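Menus for the autumn season: please read before you print

Dear members and friends of the Pernel table,

In August we received many questions on the subject of menus. Several kitchens in our network are changing their sheets for the autumn, and some of you asked if it is better to have one sheet for the whole day or a separate card for each meal. I have tried to collect the answers in this item, with what we learned at Hekier, where the dining room has 12 tables and the sheet is replaced every season.

The first point is the size of the text. Please print one copy and put it on a real table, in the evening, with the evening lights on. A letter that looks big on the computer can be very small at 8 in the evening beside a candle. At Hekier the names of the dishes were first set in a thin gray type. Guests were turning the sheet toward the window to read it, and the waiters had to explain each line. Now the names are darker and the text is easy to read.

The second point is the order of the meals. If you serve from morning to night, the guest should find his meal in one moment, without reading all the others. A clear heading for each meal is enough. Do not hide the lunch soups among the breakfast plates only to save space. I have seen this done, and it creates confusion every day at noon.

One sheet can hold quite a lot if the headings are strong. On the menu shown with this item, breakfast, lunch and dinner each have their own section, with small photographs of the food, and the words SPECIAL MENU stand in bold red over all of them. 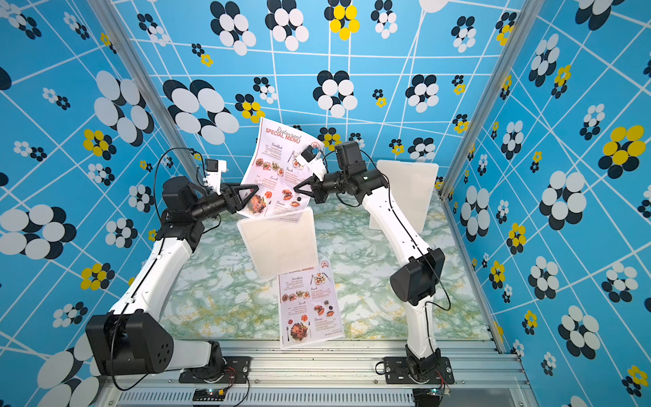

Lamrani wrote to us that photographs are good for breakfast but not for dinner, as the evening plates change too often and guests complain when the garnish is different. In their house they keep pictures only for the dishes that stay the whole season, and the changing dishes are written by hand on a small board near the door.

I find this a fair remark. If your dinner changes every week, please think well before you pay for photographs of it. If the dinner is stable, a picture helps very much the guests who do not speak the local language, and also the children.

About the paper, opinions are divided. A light sheet is cheap and you can replace it without regret when there is sauce on it, but it curls after some days of use. A heavier one stays flat and costs more. Trultis, our printer, accepts small orders from 15 copies, and they will make 2 test copies on different papers if you ask for them when you place the order. Kindly check the prices on the test copies too. Last season one of our kitchens offered an omelet for the price of a roast, and the error was found only after a full weekend.

For storing, keep the clean sheets flat in a drawer, never standing in a box by the kitchen door, where the steam arrives. Keep six copies apart for the days when a big group comes.

If you wish to have your draft read by another member before printing, send it to the Pernel office by the end of the month. We answer in the order in which the drafts arrive. Please write the name of your house on the first page.

With kind regards,
The Pernel newsletter desk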